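Keeping the Household's Legal Papers Where You Can Find Them

I've lived in four rentals and two houses and signed a frightening number of things along the way, and for most of that time my filing system was a biscuit tin. The tin was fine until the year I had to prove what I'd paid for a hot water system, and then it was very much not fine! 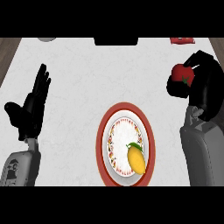
So I got serious, in the way you do when a landlord's agent in Ludville is sending you emails with the word "forthwith" in them. What follows is what I do now with leases, wills, warranties, receipts, letters of demand and all the other bits of paper that only matter when something goes wrong. I'm not a lawyer and none of this is legal advice. It's housekeeping. If you've got a real dispute on your hands, ring your community legal centre (ours has been lovely, and they don't mind if you cry a bit).

Start with the signed ones

Pull out everything with a signature on it before you touch anything else. Leases, contracts with builders, loan papers, the agreement with your sister about the caravan if you were smart enough to write one. Don't sort the power bills yet. Power bills are how you lose a whole Saturday afternoon's worth of energy and end up with a very neat pile of things you could have printed off the website.

I put each signed document in its own plastic sleeve. I buy the sleeves in packs of 100 and get the heavier kind, as the thin ones go cloudy and stick to the ink. Old receipts are terrible for this. I've peeled one out of a cheap sleeve and left the whole total behind on the plastic.

Don't sleeve a will, though, or at least don't do what I did and staple it, take the staple out, then sleeve it. When a solicitor looks at a will and sees staple holes or a paper clip mark, they may start wondering whether a page or a note used to be attached, and then somebody might have to swear a statement explaining it. Mine ended up being redone for 300 dollars. A will goes in a plain envelope, flat, with nothing clipped to it, and it gets left alone.

What goes on the front

Every folder gets a cover sheet, just a lined page in biro. Mine has:

What it is
Who it's with, and their phone number
The date it was signed
The date it runs out
Where the original is, if this isn't it

The last line is the one I skipped for years. I had a lovely photocopy of a power of attorney and not the foggiest idea where the real one had gone. (Behind the good platters. I have no explanation.) Lots of places won't look at a plain copy of that sort of paper, so you want to know where the original lives, and if you need copies to hand around, get them certified. Plenty of libraries and chemists have someone who can witness a signature on certain days, but ring first and ask. I drove to Maes and back on a stinking hot afternoon for a certified copy and the person who did them had gone home at lunch.

Pencil, pens and sticky notes

Never write on an original. I know you want to. You want to underline the clause about the garden and put three exclamation marks next to it, and I've done that, and then I had to hand the very same page over at the hearing and sit there while it was read. Photocopy it and go mad on the copy.

Sticky notes leave a bit of gum behind and they fall off in a drawer and attach themselves to something else. I had "THEY LIED" stuck to my daughter's immunisation record for months. Use a slip of paper folded over the top edge of the sleeve instead.

For labels on the outside of folders I like a soft pencil on white tape. It rubs out when the lease changes over, and it doesn't fade on the sunny side of the study the way texta does.

Receipts fade, so deal with them the same day

The shiny till receipts are printed with heat and they go blank with heat too. Car dashboard, top of the fridge, window sill, all bad. If it's for something that cost more than 200 dollars I take a photo of it before I've even put the shopping away, then email the photo to myself with the name of the thing and the shop in the subject line. "Dishwasher Bollamell Electrical" is all it needs. When the dishwasher carks it you search for "dishwasher" and there you are.

For big things I also photocopy the receipt onto ordinary paper and slip it inside the manual. Manual and receipt together, always. A warranty without proof of purchase is an argument waiting to happen, and while you may still have rights under the consumer law, you'll be so much calmer with the paper in your hand.

The phone call book

This has saved me more money than anything else on the page, and it's a school exercise book on a string next to the phone charger.

Any time I ring a company, an agent, the council or a tradie about a problem, I write down the date, the time, who I spoke to and what they said they'd do. I write it while they're talking. If they give me a reference number it goes in a box so I can spot it later. Then, if it matters, I send a short email straight after: "Thanks for your time today, just confirming you said the plumber would come by the end of next week." Keep it polite and keep it boring. You'd be amazed how often the plumber comes.

The notes don't have to be neat. Mine have tea on them. What matters is that you wrote them then and there, and you haven't gone back later to pretty them up. If you do think of something afterwards, put it on a new line with the new date.

Making a timeline before you're cross

If a problem has been going for more than a couple of weeks, start a timeline. One line for each thing that happened, oldest at the top, date on the left. I do it on the computer now so I can slot things in, but I did my first by hand and had to rewrite it so many times I got a blister.

Leave your feelings out of it. "Reported leak by email. No reply." reads a lot better than half a page about how rude it was to ignore you, and it's quicker for whoever ends up reading it, be that a mediator or a tribunal member or your brother-in-law. Next to each line put the number of the paper that backs it up, then number the papers to match. Top right corner, on the copies, in pencil.

If it does get as far as a hearing you'll usually want a set for you, a set for the other side and a set for the person deciding, but check the letter they send, as they all seem to like things done their own way. I make a spare as well. I've always used the spare.

Photos of damage

Take them wide first and then close. I had gorgeous close-ups of mould from the Mumura flat and couldn't have told you which room any of them were in. Stand in the doorway, take one of the whole room, walk up halfway, take another, then get your close one with a ruler or a coin in it for size.

Don't crop them or fiddle with the brightness. Keep the originals as they came off the phone, and if you want to circle something in red, do it on a second copy. Move them into a folder with the address and the month on it ("Mumura flat November" was mine) so they don't get swallowed up by birthday cakes.

Do this when you move in, too, when everything's fine! Inside of the oven, the tracks of the sliding door, the carpet behind where the bed will go. Fill in the condition report properly even if the agent says not to worry. Return it by the date on the form and keep a copy for yourself.

How long to keep things

I keep most things for seven years and then have a good think before the shredder comes out. Anything to do with the house itself (buying it, renovating it, fence agreements with the neighbours) I keep for as long as I own it and a fair while after. Wills, court orders, birth and marriage certificates and anything about citizenship or adoption I'd never throw out. If you run a little business from home your accountant will have their own opinion, so ask.

And don't shred anything about a matter that's still going, or one that you think might start up again, no matter how sick you are of looking at it. Put it in a box and tape the box shut if you have to.

Where to put it all

Not the garage. Silverfish, damp, mice, and in our case a leaking tin of linseed oil. Not the roof either. An inside cupboard, off the floor, in a box with a lid that shuts. Throw in one of those moisture sachets and change it when it goes hard.

I've got a fire-resistant box for the really precious ones, but do read the label on those, as some aren't waterproof and the hoses come after the flames. Mine goes inside a big zip-up bag as well. Scans of the lot are on a memory stick that lives at a relative's place, and I swap it when I visit.

Tell someone where the box is and where the key is. I mean it about the key. We had a lovely locked cabinet at my mother's and took the back off it with a claw hammer.

A few odds and ends

Open the envelope. I know. But the time to reply to an official letter can run from when it was sent or delivered, and it won't wait for you to feel up to it. Write the due date on the calendar and another a week before it.

If you send something by post that matters, pay for tracking and tape the slip to your copy.

Read the bit above where you sign. If there are blank spaces, put a line through them first, and ask for your copy before you leave.

Keep a few statutory declaration forms handy if you're the sort of household that's forever losing things, but don't sign one until you're in front of the witness. I signed mine at home to save time and had to do the whole thing again.

Cheap bulldog clips rust. Spend the extra dollar.

Updated March 2026, with the bit about the moisture sachets added after a very soggy summer.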